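From: Marcelino Olmedo
To: mesosdale-allotments list
Subject: Re: Water meter reading for August

Tania Jayawardena wrote:
> The meter by the lower gate says 2,172 and last month it was
> 286 less than that. Is this normal for August or do we have
> a leak? Also, who has the key to the meter box now? Shafiq
> gave his back in the spring.

Tania,

286 is high but not alarming. We had a dry month and the new plots on the Dreswood side are all being watered daily. If there is a leak, the dial will creep with every tap shut. I can check at 6 in the morning before people arrive.

Iolo has the key. There is a spare in the shed, on the hook behind the door. Please put it back on the same hook.

On the hose question from the last meeting: I would keep the 20 meter ones and replace only the fittings. The old brass ones leak at the thread and tape does not hold for long.
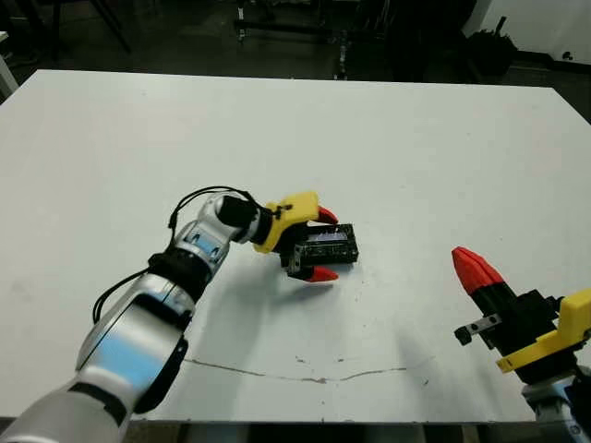 Rajitha asked if we could have a second tank. A 3,000 liter one would fit beside the compost bays, but the ground there needs leveling first and I can't do that alone. Reply to the list if you can bring a shovel.

Marcelino
Plot 14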